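Questions I get asked about the house swap

I've been swapping my house in Endlow with other people's houses for six years now, and every time I mention it at a party I end up answering the same questions by the coats. So I've written the answers down. I'm only one person with one smallish terrace, so if your swapping group does things differently, go with them and not me.

So what is a house swap, exactly?

You stay in my house, I stay in yours, and no money changes hands for the beds. Most of mine have been straight swaps, same fortnight, both families moving at once like a very slow game of musical chairs. You can also do them at different times if one of you has somewhere else to be. I did that with Nest Bowen, who had my place in July while I was camping, and I had hers the following spring when the lambs were out.

Aren't you worried about strangers going through your things?

I was, the first time! I hid my bank statements in the loft and then couldn't find them for a month. These days I have one cupboard with a lock on it and everything I'd mind about goes in there: passports, letters, my grandmother's ring, the good whisky. The rest is fair game. Remember you're in their house as well, with their things, and they've had all the same thoughts about you.

We also talk beforehand, on a video call, at least twice. The first one is always stiff and polite. By the second somebody has a child climbing on them and you get a much better idea of who you're dealing with.

How do you find people?

My first swap came through a notice in the library and the next through a friend of my sister's. After that I joined a small swapping club, which costs me less a year than one night in a hotel would. I won't name it, as it changed hands recently and I haven't made up my mind about the new website. Read the old reviews wherever you end up, and write a decent first message. "Hi, are you free in August?" goes straight in my bin. Tell me who you are, who's coming, and what made you pick my house out of all the others.

My house isn't fancy. Will anyone want it?

Yes. Mine has a bathroom the colour of tinned salmon and you have to lift the back door a bit to shut it. Yasuo Tsuchiya and his wife came to us because we're ten minutes' walk from the railway, and he wanted to ride on as many branch lines as he could manage in two weeks. Others have come for a wedding, a new grandchild, a walk along the canal. People aren't always after what you think they're after. Say plainly what's near you and what isn't (we have no beach, and I put that in the first line now).

How clean does it have to be?

Cleaner than you live, but you don't have to go mad. I do the fridge, the oven, the bathroom and the floors, and I wipe the tops of the doors in the kitchen, where a sort of fur grows. I empty two shelves in the fridge and half of every wardrobe. I don't do inside the shed. I've never been asked about inside the shed.

The real mistake is leaving it all to the last night. I did that before our trip to Lisalska and was still descaling a kettle at 4 in the morning with a taxi booked for half past five. I start a week ahead now, one room an evening, and we all get shouted at for using the rooms I've finished.

What about the beds?

This is the one people get squeamish over, and I do understand. My rule is that every bed gets clean sheets on the morning we leave, with a second set folded on the chair. I keep a few sets just for swaps, nothing posh, all plain so that they match whatever has gone missing in the wash.
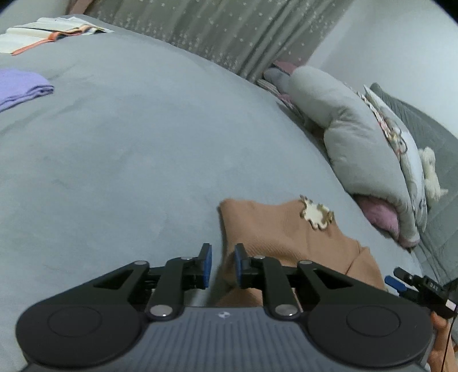

I also put a protector on each mattress and another on each pillow, and those get washed in between as well. Ask the other family whether they like a duvet or blankets, and how many pillows. Hae-won Jin asked me if we had anything firmer to sleep on, and I'm so glad she asked before she came, as our spare mattress is like lying on a pudding. We put her in our room and everyone was happy.

At the end of the stay we strip the beds and leave the washing in a heap by the machine, unless we've agreed something else. Some people like to wash and remake everything. Agree it in advance and write it down, or you'll spend your last morning guessing.

Do you leave food?

Always something for the first night. Milk, bread, butter, eggs, a bit of cheese, and a cake if I'm feeling organised. Anything in my cupboards that's already open can be used, oil and salt and spices and so on. When we got to Kwan-ho Su's flat there was a pot of soup in the fridge with a note telling us which ring to heat it on, and after the journey we'd had I could have wept into it.

If you finish something, replace it. It doesn't have to be the same brand. I've picked up some very good jams this way.

Will you look after my cat?

I will, gladly, and plenty of swappers will, but it has to be said at the very start. I once found out about a parrot three days before we set off. He was called Savlow and he did the noise of the phone so well that I answered it every morning for a week. Lovely bird! I'd still have liked to know.

Leave the vet's number, the feeding times, and an honest account of bad habits. If the cat wees on bath mats, tell me the cat wees on bath mats.

What goes in the house notes?

Mine started as one page and is now a ring binder. The first page is the only one anybody truly reads, so it has the things that matter: how to turn off the water, where the fuse box is, bin days, the wifi password, and the number of a neighbour who has a key. After that I've got the boiler (two pages, sorry), the knack with the back door, the buses, where to get chips, and which tap runs hot first.

Walk round your house pretending you've never been in it. Or get a friend to do it while you sit on your hands and say nothing. Mine couldn't turn on the shower, and I'd thought it was obvious.

Do you swap cars too?

Sometimes. You need to ring your insurer and get the other driver added properly, and get it in writing. Mine was fine about it one year and quite sniffy the next, so don't assume. If either side is at all nervous, leave the cars out of it. We've had two swaps on nothing but buses and our own feet and they were among the best.

And the house insurance?

Ring them as well! Tell them who will be in the house, for how long, and that no rent is being paid. If you rent your home or have a mortgage, check with your landlord or lender before you promise anybody anything. I know it's dull. Do it before you look at flights.

What if something gets broken?

Something will. In our time we've broken a lampshade, a cafetière and the handle off somebody's garden gate. We own up the same day, with a photo, and offer to replace it. Most people say don't be silly. We had a blue bowl broken here that I was sad about for longer than I let on, and it should have been in the locked cupboard, so that's on me.

For anything bigger we agree a sum before we start. With Uriel Riquelme we settled on the first £400 of any damage being paid by whoever did it, and wrote that in an email that we both replied to. We never needed it.

Have you ever had a bad one?

One that was a bit grim. The house was grubby, the "garden" was a yard with a freezer in it, and the whole place smelled of old chip fat. We cleaned for an afternoon, opened all the windows, and spent the rest of the fortnight out. I wrote a fair review and that was that. Against all the good ones I can live with it.

How much does it save you?

It depends where you'd have stayed, so I can't give you a proper answer. Our last trip cost £332 for the train tickets, and then the food we'd have been eating anyway. We do spend more on cake when we're away.

Do the children mind other children in their rooms?

Mine moaned the first year and now they leave notes. Each of them has a box for the precious things, which goes in the locked cupboard, and everything else can be played with. My youngest came home to find her toy farm completely rearranged, with the pigs in charge, and she has kept it that way.

Can I ask you something that isn't on here?

Of course, use the contact form and I'll get to it, though I'm slow in the summer when we're off in somebody else's kitchen looking for the tin opener. If you're asking whether our place is free next July, it's already taken.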